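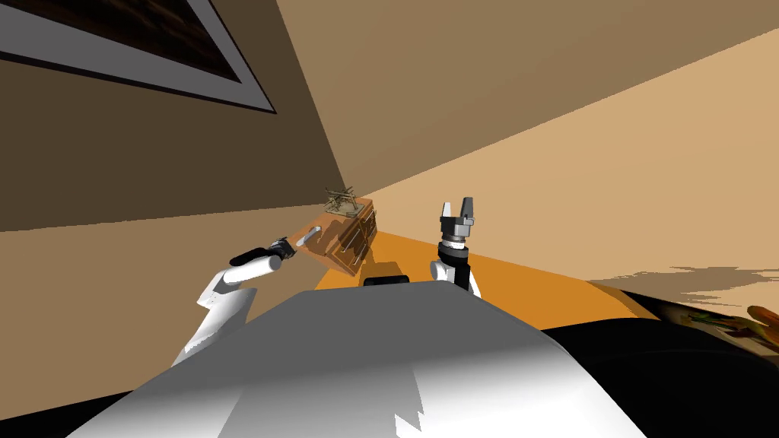 A two-armed robot at an orange table in simulation, with one gripper pointed toward a wooden crate.

Gundach Students to Compete in Coketine Simulated Robotics Challenge

LILLON, August. Students from the Gundach School robotics club will compete this fall in the Coketine Challenge, a contest in which high school teams program a two-armed robot to do household jobs inside a computer simulation. The club qualified with a score of 618 points out of a possible 945. The cutoff for the final round was 400.

The Coketine Challenge is run entirely in software. Every team works with the same robot model, the same rooms and the same set of objects. Teams write the code that tells the robot where to look, how to move its arms and when to open or close its grippers. There is no hardware to build or ship, and the entry fee is the same for every school.

Qualifying entries were judged on a set of short tasks done at a table. They included picking up a small item, moving it without knocking over anything nearby, and setting it down in a container. Points were taken off for bumping furniture and for running past the time limit. A task left unfinished could still earn part of its points if the gripper reached the right object.

Gundach did best on tasks that used one arm. The club lost most of its points on tasks that needed both arms working in a small space, and much of the summer has gone to that part of the program.

The club started two years ago with small wheeled robots in a corner of the school library. It moved to simulation last fall after members voted to try an arm-based project. Students meet on Wednesday afternoons in the computer lab from 3:15 until 5:30, and the lab has stayed open to them through the summer on the same schedule.

Members split the work into two groups. One group writes the motion code, which plans a path for each arm and checks it for collisions. The other group works on what the robot sees. The simulated robot has several camera views, and the code has to combine them to decide where an object is and how the gripper should approach it. Students new to programming usually begin by replaying recorded runs and marking the moment at which something went wrong. Those notes go into a shared spreadsheet and are read out at the start of the next meeting.

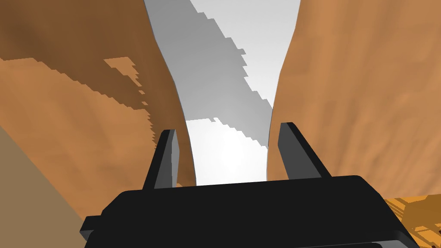 Gripper view during work on the simulated tasks. The fingers are open, with large brown surfaces on both sides of the gap.

Close views from the gripper have been a large part of the summer's work. When the arm is near a piece of furniture, most of what the camera sees is one flat surface, and the first version of the club's code often lost track of the target. Students rewrote that section in June. The new version remembers the last position where the object was clearly seen and keeps using it until the view improves.

Shadows caused trouble as well. The simulator draws them with hard, blocky edges, and the code sometimes read the edge of a shadow as the edge of an object. The vision group now compares color and depth together before it marks an edge. That change slowed the program down, and the students are still working to get the lost time back.

Each practice set is made up of 200 runs. The club starts a set at the end of a meeting and lets it go overnight on the lab computers. Members look first at the failed runs, sort them by cause, and choose one cause to work on for the next set. The starting positions of the objects change from run to run, so a program that works well from one spot may do poorly from another.

Brandão Controls, a Lillon company that makes parts for packaging machines, is covering the club's entry fee and has given the school four used workstations for the lab. Engineers from the company have visited twice to talk about how arm programs are tested before they are used on a factory floor. A third visit is planned before the final round, when students will present their code and take questions on it.

The final round has longer tasks than the qualifier. Teams will be given a job with several steps, such as clearing items from one surface and sorting them into containers on another. The room layouts will be kept from the teams until the round opens, and code may not be changed after that. Results will be posted on the Coketine website and on the school's page.

Taking part in the challenge also counts toward the technology elective at Gundach. Students who want the credit keep a log of their work and turn in a short written report at the end of the semester. The report has to describe at least one thing they tried that failed and what they changed because of it.

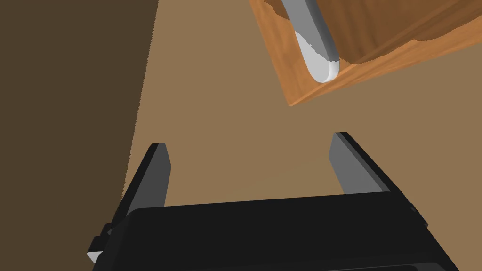

Does a student need programming experience to join the club?
Students can join with no experience at all. New members are paired with a returning member for their first month and learn the basics of Python while they help review practice runs.

The club is open to all Gundach students in grades nine through twelve. Membership is free, and students do not need a computer at home. Sign-up sheets will be at the front office during the first two weeks of school, and an information table will be set up outside the cafeteria at lunch.

Families are invited to an open lab on the first Wednesday after classes begin. Members will run their current program on the lab computers and let visitors choose the starting positions of the objects.

About Gundach School
Gundach School is a public school in Lillon offering courses in computing, drafting, machining and electronics along with a full academic program.

Media contact
Gundach School front office, Lillon. Reporters who would like to visit a club meeting should call the office by noon the day before.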